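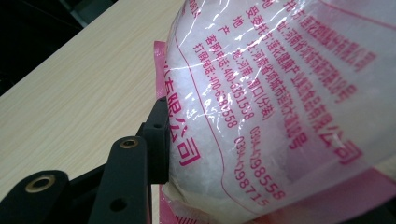
Bag slides out of hand-held grippers when I tip it over a jar

torov_bench
Posted in Home Builds, 657 views

I'm building a pair of hand-held grippers from the Torov plans in our shared workshop. Blocks are fine. Mugs are fine. A full plastic bag of small crystals is a different animal: it holds while the bag is level, then I tip it toward the jar and the film creeps out of the fingers at the speed of a bored snail. Squeezing harder makes the contents move off to one side, and then there is less to squeeze. Cycle count so far is almost 2,000, mostly on those well-behaved blocks, so I don't think the linkage is new and stiff. Do I need stronger motors, or different pads? The motors cost money and I would like the answer to be pads.
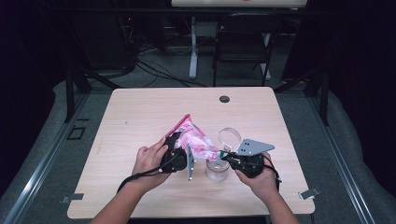
Left gripper on the bag, right gripper next to the jar.

Doder
You can have your pads. The film is slick and your fingers are hard, so all the force goes into pushing the crystals around. Glue a strip of soft silicone to the inside face of each finger, 4 mm thick if there's clearance, and rough it up with sandpaper first. Then change where you grab. Take the bag by the flat seam or an empty corner, and let the full part hang. A seam doesn't run away when you pinch it.

Also check both fingers close parallel. Mine toed in at the tips – I blamed the bags for most of August.

macaraeg_3480
More torque. I put bigger motors on mine and it holds everything now. It did also burst a bag of rice, but it was holding it at the time.

trolitz_user
Second the seam. Please don't do the motors until you've tried it. Two more things: keep the other gripper near the rim to steady the loose end of the bag, and leave enough slack in both cables that your wrists can turn all the way over. A short cable pulls just as you tip, and it feels exactly like slipping. Ask me how many pads I bought before I moved a cable tie.

torov_bench
Silicone ordered, cable tie moved. Motors remain in the shopping cart, where I can look at them.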